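Desk Clutter and Sorting Time in a Shared Study Room
Student project report, Drevivdale
July 14, 2021
2 min read

1. Background

The shared study room has one large table that is used for typing, eating and storing whatever people leave behind. Our project looked at how long it takes to clear such a table and which kinds of objects slow the work down. We started planning in March and ran all sessions on the same table.

2. Method

We ran 8 sessions. Before each one, everyday items were spread over the table by a group member who did not take part in the sorting. The items came from four groups: office things, food and drink, toys, and containers. Each session had a limit of 15 minutes. A table counted as clear when every item was in its group and any box with a lid was closed.

We tried 2 sorting rules. Under the Tuster rule, the person takes the nearest object first. Under the Kwon rule, the person finishes one group before starting the next. Both names come from our own planning notes. Times were written down by hand and copied into a spreadsheet afterward.

3. Results

The nearest-first rule was faster in most sessions, but it led to more mistakes. Small objects were the main problem – they were often put down in the wrong group and had to be moved again. Bottles lying on their sides also cost time, as people stood them up before moving them.

Containers gave mixed results. When the lid lay apart from its box, some people left both until the end and others used the box right away. Our rules did not say which was correct, and we should have settled this before the first session.
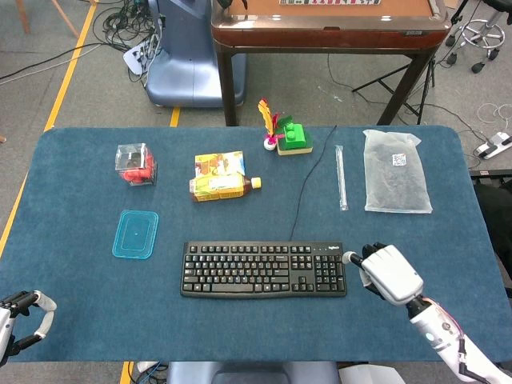
Figure 1. Items spread on the mat, with the keyboard near the front and the tea bottle and snack package farther back.

The keyboard was awkward under both rules. Its cable crossed part of the work area, so other items had to be cleared from around it first.

4. Limits and next steps

All times come from one table and a small group of people. In the next round we plan to run 30 sessions in the Bastska building, with a written rule for lids and cables. We also want to record mistakes separately from time – in this round they were only noted in the comments column.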